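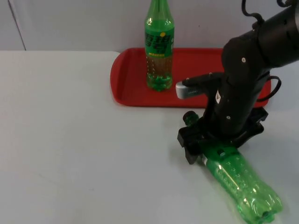

Green bottles, one on its side and one upright on the red tray

About Moseo

Hi, and welcome! I'm Ka-ming Hung, and Moseo is my newsletter about diplomacy, mostly the slow and papery kind. If two foreign ministers shook hands somewhere this week and you'd like to know what the statement they put out afterward says (and what the one before it said, and which sentence quietly went missing between the two), you're in the right place.

I write it from Urncombe, in the upstairs half of a house I share with a very large number of binders. Moseo goes out by email twice a month, and there's an archive on this site that you can read without signing up for anything. As of Sunday, May 3, 2026, it goes to 3,555 subscribers, a number I still can't look at without wanting to go make everyone a sandwich.

How this got started

Before Moseo I worked at Carerell, a translation agency. We did contracts, manuals, a lot of shipping paperwork, and every so often a batch of conference material that landed on my desk when the person who usually handled it was on vacation. I loved those batches. I'd get a communiqué in one language and the "same" communiqué in another, and they'd be just a little different. One side "welcomed" a proposal and the other side "took note" of it. One side had a "frank" exchange and the other had a "constructive" one. I'd sit there with my highlighters, long past the time I should have gone home, lining the paragraphs up next to each other.

I started emailing the good ones to friends. Then friends of friends wanted in, and someone asked whether I could please put them in some sort of order and stop sending them at midnight. So I picked a name I liked the sound of (it doesn't stand for anything, sorry, I get asked all the time) and sent out the first proper issue one July. It was far too long and had a typo in the subject line. I've left it in the archive exactly the way it went out, and people keep writing to tell me about the typo, which I know about, I promise.

For a while I did both jobs. I left Carerell when Moseo could pay the rent, and they gave me a lovely send-off and a stapler I use to this day.

What you'll get

Every issue has one long piece and a handful of short ones. The long piece takes a single set of talks and goes back through the paper trail: the joint statements, the separate statements, the press conference transcripts, the treaty text if there's a treaty. I want you to be able to read the next headline about those talks and know where it fits. Borders come up a lot. So do rivers, fishing rights, transit corridors, rail links that have been "under discussion" since before I was born, and prisoner exchanges. I have a real soft spot for river agreements and I'm trying to keep it under control.

The short pieces are whatever caught my eye. It might be a new ambassador arriving someplace where there hasn't been one for years, or a summit that got moved to a different city, or a phrase that has suddenly started showing up in everybody's press releases. There's also a regular corner called Words of the Fortnight, where I take a bit of diplomatic language and put it into plain English. "Exchanged views" is the one I've written about most often. I could do a whole book on "exchanged views" and I'm a little afraid that someday I will.

Some things I don't cover: elections (plenty of people do those well, and much faster than I could), who wore what at the state dinner, and rumors. If I can't link you to a document or to somebody speaking on the record, it stays in my notebook. That makes Moseo slow. There have been weeks when the whole world was talking about one meeting and my issue was about a customs protocol. I'm at peace with that, and most of you seem to be too!

How I work

I read the statements in the original wherever I can. I'm comfortable in English, French and Cantonese, I can get through Russian with a dictionary and plenty of tea, and for everything else I pay a translator and tell you so at the bottom of the piece. When the official English version and the original don't match, I quote both. I don't guess at which one the officials "really" meant unless I've got something solid to go on, and if I do guess, the word "guess" will be right there in the sentence.

I keep every statement I write about. Press pages move, get tidied up, or vanish, and I've been burned often enough that I now save a copy of everything on the day it's published and print the important ones. Hence the binders. If you're a student or a reporter and you need an old communiqué you can't find anymore, write and ask me. Chances are decent that it's on a shelf behind my chair.

Mistakes happen. I once put a foreign minister in the wrong capital for an entire paragraph, and I've misread a date format more than once (day first, month first, I will never be at ease with this). Corrections go at the top of the next issue, and the archive version gets a note saying what I changed. If you catch something, please tell me. I won't be offended, and I usually reply the same day with a slightly embarrassed thank-you.

On taking sides: I have opinions, as anyone who's had dinner with me can confirm, and I try to leave them out of the long pieces. When two governments describe the same meeting differently, you'll get both descriptions, in the order they came out. If I call something an occupation, a dispute, a blockade or a border, I've thought about that word, and there's a page on this site where I list the terms I use for each conflict and where I got them. People from both sides of several borders have written to tell me the list is wrong. I read every one of those emails, and the list has changed because of them more than once.

Després

Once a year I put together a small paper edition called Després. It collects the long pieces, updated with whatever's happened since, plus an index of every agreement mentioned that year. The index takes me forever and I enjoy it more than anything else I do. Després runs to 30 short chapters in a normal year, it has maps I commission specially, and it fits in a coat pocket if the coat is a reasonable size. Paying subscribers get it in the mail. Libraries and schools can order copies at cost, just drop me a line and mention which one you are.

Older editions sell out and I don't reprint them, mainly on account of the maps going out of date. The text of all of them is online in the archive, though, so you're not missing much besides the paper.

Who pays for it

You do! Moseo has no ads and no sponsors, and I don't take money from governments, embassies, political parties or anyone who lobbies them. I've been offered trips to conferences with the flight and hotel covered, and I say no and then look up the hotel and feel sorry for myself. When I do travel for a piece, it comes out of subscriptions and the piece says where I went.

The newsletter itself is free. A paid subscription gets you Després, plus the reading notes I send between issues (these are rougher and have more exclamation points) and a seat at the evening calls. We hold 3 of those a year. I pick one document, send it out beforehand, and we go through it together, line by line, with everyone arguing about commas. They're a lot of fun, far more than I've just made them sound. If money's tight and you'd like to come anyway, email me and I'll add you, you don't have to explain.

Talks and classes

I visit schools and evening classes in and near Urncombe, and I'll do it by video anywhere else if the time zones cooperate. The session that works best is a very simple one. I hand out 2 statements about the same meeting, one from each side, and the group has to write the version they think both governments could have signed. Teenagers are terrifyingly good at this. Adults tend to get stuck on the title.

There's no fee for public schools. For everyone else there's a rate sheet, which I'll send if you ask. I like at least a month's notice and a room with tables people can push together.

Getting in touch

The contact form on this site comes straight to me, and so does a reply to any issue. I love tips about documents: a signed text that's just been posted someplace obscure, a ratification notice, an annex that everyone forgot. I also love questions, even the ones that start with "this is probably silly." Several of my favorite issues began with one of those.

I can't help with visas or passports, and I can't pass messages along to any ministry, although I do get asked. And if you're writing about the typo in the first issue, it's the third word. I've seen it.

Ka-ming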